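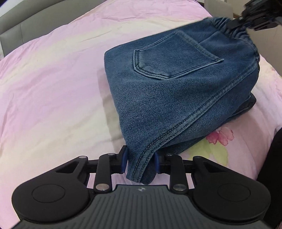 People wanted for home chores study, Virkstead

Can a machine fold your jeans yet? Sort of, sometimes, and a lot depends on the jeans! We are a small team at the Liang workshop in Virkstead and we're looking for 11 people to help us find out how far household robots still have to go.

The project is called Givo. Our question is a plain one: which everyday jobs could be handed over today, which are nearly there, and which are still miles off? We look at folding, bed making, wiping down and putting away. Folding is the one we get most excited about, as cloth never lies the same way twice. Towels are kind to a beginner. Denim has thick seams and pockets, elastic waists bunch up, and a fitted sheet can defeat most grown adults (me included).

What you would be doing

You'd come to us for eight sessions, each lasting a morning or an afternoon. In the first few you do the chores your own way, at your own pace, while we watch and ask why you did it like that. After that you use a pair of hand-held grippers to do the same jobs, so you feel for yourself what it's like to turn a trouser leg with two fingers on each side. Later on you'll watch a machine have a go and mark its work. Please be a tough marker!

Who we'd love to hear from

Anyone over 18 who does their own laundry, or somebody else's. You don't need to know a thing about robots. We'd be especially glad of people who have folded for a living: shop staff, hotel housekeepers, launderette workers. Left-handers very welcome, we're short of them. You will be on your feet for part of each session, but there are chairs and we stop for tea. If you need to work sitting down, tell us and we'll set the bed height to suit.

Pay and practical bits

You get £1,360 for the full set of sessions, paid in two halves. Bus fares from Grandcombe are covered on top. If you have to drop out, you keep what you've earned up to then.

To put your name down, write to Nobuhle Moodley at the Liang workshop by 17 November 2018 with a few lines about yourself and the household job you'd most like to be rid of. Wian Nel can answer questions about access and parking, and Uyên Đồng runs the sessions, so hers will be the first face you see.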